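## 4. 「延命効果」の主張をどこまで信じるか

### 4.1 再検討の対象

中古デスクトップ機の再整備が使用年数を延ばすという主張は、業界の資料ではほとんど前提として扱われている。前節で引いたWinduvel社の報告書もその例で、再整備を経た機体は未整備の機体に比べ「最大27か月長く使われた」と述べる。この数字はその後の自治体向け調達資料に何度も転記されているが、転記の過程で「最大」の語が落ちているものが目につく。最大値は分布の端の一点であり、調達の担当者が知りたい中央値については、報告書のどこにも記載がない。

本節では、この主張を支えるデータの作り方を点検する。先に立場を述べておくと、筆者は再整備そのものに反対していない。問題にしたいのは、効果の大きさを語る際の根拠の薄さである。

### 4.2 比較群の問題

Winduvel社の報告書が対象とするのは、13の事業所から回収された368台である。台数だけを見れば、この分野の調査としては小さいほうではない。しかし、再整備に回された機体と回されなかった機体がどのように分けられたかを読むと、首をかしげざるをえない。報告書の付録によれば、振り分けは回収時の外観と起動確認の結果に基づいて現場の担当者が行っている。つまり、もともと状態の良い機体が再整備に回され、状態の悪い機体が未整備群に残った可能性が高い。

この手順のもとで再整備群の使用期間が長く出るのは当然である。仮に再整備の作業がまったく無意味であっても、同じ向きの差は観察されるだろう。報告書は「回収時の状態による補正を行った」と一行だけ記しているが、補正に用いた変数も推定式も示していない。筆者らは付録の表から再計算を試みたものの、欠測の扱いが不明なため断念した。

Clornwood地区の学校を対象とした後続調査は、この点を多少改善している。機種と購入時期をそろえたうえで比較しており、振り分けも台帳の番号順である。その結果、両群の差は報告書の主張よりかなり小さくなった。もっとも、この調査では夏季休業中の稼働が記録されておらず、7月以降の観測値をどこまで信用してよいかは別の問題として残る。教室の配置換えで所在の分からなくなった機体が「廃棄」に分類されている点も気にかかる。

### 4.3 「使用年数」は何を測っているか

もう一つの難点は従属変数にある。使用年数は、導入の記録から廃棄の記録までの期間として定義されることが多い。この定義では、倉庫に置かれたまま一度も電源の入らない機体も「使われている」ことになる。事務机の下で埃をかぶっている旧型機を思い浮かべれば、定義の甘さは明らかであろう。

Pacheco社の資産管理ソフトウェアのように、ログイン履歴を自動で収集する仕組みを使えば、この問題の一部は回避できる。ただし、そこで得られるのはネットワークに接続された機体の記録に限られる。会計処理用に切り離された機体や、測定機器の制御に使われている機体は最初から数に入らない。そして、そうした用途こそ古いデスクトップ機が長く残る典型的な場面である。履歴に基づく推定が台帳に基づく推定より優れていると単純に言うことはできず、両者は別の母集団を見ていると考えるほうが安全である。

加えて、廃棄の時期は機体の状態だけでは決まらない。リース契約の満了、年度末の予算消化、基本ソフトウェアのサポート終了など、機体の外側の事情が大きく効く。正常に動く機体が契約の都合で一斉に引き上げられれば、それまでの整備の質とは無関係に使用年数はそこで打ち切られる。既存の報告でこの打ち切りを明示的に扱っているものは、筆者らの確認した範囲では2件にとどまり、いずれも結論は控えめである。

### 4.4 作業内容の不透明さ

「再整備」という語の幅も見過ごせない。外装の清掃と記憶装置の消去だけで再整備済みと称する業者もあれば、側板を開けて冷却ファンを替え、演算装置を載せ直すところまで行う業者もある(図3)。両者の手間は大きく異なるはずだが、集計表では同じ一つの区分に入れられている。Julline型の省スペース機のように、内部に手を入れにくい製品では作業が前者に偏りやすいことも予想される。そうであれば、機種による差と作業内容による差は分離できない。

**図3** 側板を外して横倒しにしたタワー型デスクトップ機。内部の基板が見える。 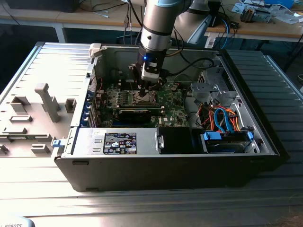 作業内容が区分されていないことの帰結は、効果の推定が難しくなるというだけにとどまらない。費用の議論も同時に宙に浮く。再整備一台あたりの費用として引用される額は、清掃中心の業者から得られたものが多い一方、延命効果のほうは部品交換を伴う事例から語られることがある。安いほうの費用と大きいほうの効果を組み合わせれば、どのような施策も有利に見える。この組み合わせが意図的なものだと言うつもりはないが、読み手が自分で気づくには資料の注記があまりに乏しい。

部品交換についても、交換すれば寿命が延びるという想定は慎重に扱うべきである。分解の作業自体が端子の損傷や取り付け不良を招くことはありうるし、交換部品が中古であれば残りの寿命は分からない。報告書には再整備後の早期故障に関する項目があるが、受け渡し前に見つかった不具合は除外されている。出荷できなかった機体が分母から消えているとすれば、生き残った機体の成績が良いのは驚くに当たらない。

### 4.5 暫定的な判断

以上を踏まえると、再整備がデスクトップ機の使用を延ばすという命題は否定されていないものの、その大きさについて現時点で数値を掲げる根拠は弱い。次節以降の費用試算では27か月という値を採用せず、延命効果をゼロとした場合を基準に置く。そのうえで、どの程度の延長があれば再整備の費用が回収されるかを逆算する形をとる。この方法では効果の存在を仮定せずに済むが、電力消費の差をどう扱うかという問題が新たに生じるため、5.1で別に論じる。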